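Teaching the Other Side of the Page

Fitriani Pillai gets loud when she talks about topic sentences. She has taught first-year writing for 11 years, most of them in the drop-in center on the second floor of the Brarinum building, and she still waves a pen around when a student's paragraph finally lands. I sat down with her in November, between appointments, to ask about outlines, feedback and the dreaded 600-word response paper.

"I love the short ones!" she said. "Everybody thinks the long research paper is where you learn to write. Give me 600 words, where there's no room to hide, and I can see exactly how you think."

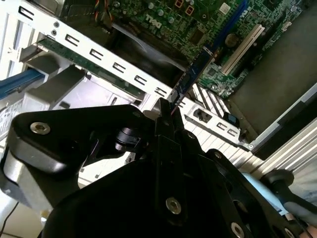 Her favorite assignment is the process essay, in which students explain how something is done to a reader who has never done it. It sounds easy, and it trips up almost everyone. Take an open Dell desktop with a long dark blue expansion card standing in the motherboard. A student who knows computers will write "check the card" and move on. "Which card? Where is it? What am I checking for?" Pillai said. "The writer can see it so clearly that the words never make it to the page. I had one student go through 4 drafts of a single step, and the last one was gorgeous."

She doesn't start with grammar. When a draft comes in, she reads it straight through with her hands in her lap, then asks the writer to tell her what it says without looking. Whatever comes out of their mouth is usually better than the opening paragraph, so she writes it down and hands it over.

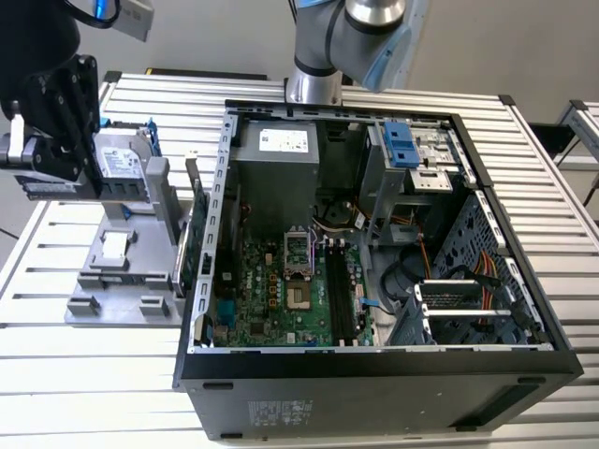

"They look at me like I've done a magic trick," she said. "I just took dictation. Those are your words, go use them."

Appointments run 30 minutes. Drafts are booked and shared through Jukitz, the center's scheduling page, which she likes, and comments used to go through Rokis, which she did not. These days she keeps her comments to the margin and stops at a handful per page — a student who gets more than that, she told me, fixes the commas and leaves the thinking alone.
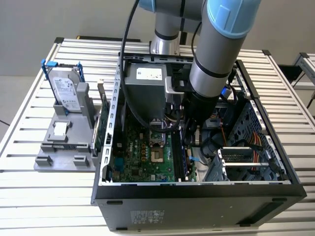
I asked what she tells students who hate revising. She laughed and pulled a folder off the shelf. It held every version of an article she wrote for Majimbun, the campus teaching newsletter, starting with a first page so crossed out I could barely read it.

"I pass this around on day one. The title changed, the ending moved to the front, and the part I was proudest of is gone. I was mad about that for a week!"

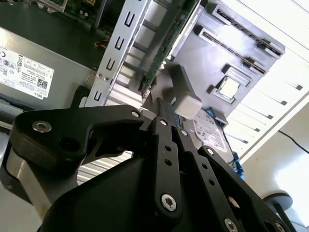 She also has them read aloud, to a friend or a wall or the dog. The ear catches a sentence that has lost its verb, and it catches the places where the writer got bored. If you speed up, she said, mark the spot and come back to it later.

By then her next appointment was at the door with a laptop and two pages of notes on a bus schedule, of all things. Pillai was already clearing a chair for him. "Ooh, a process essay," she said. "Read me the first line."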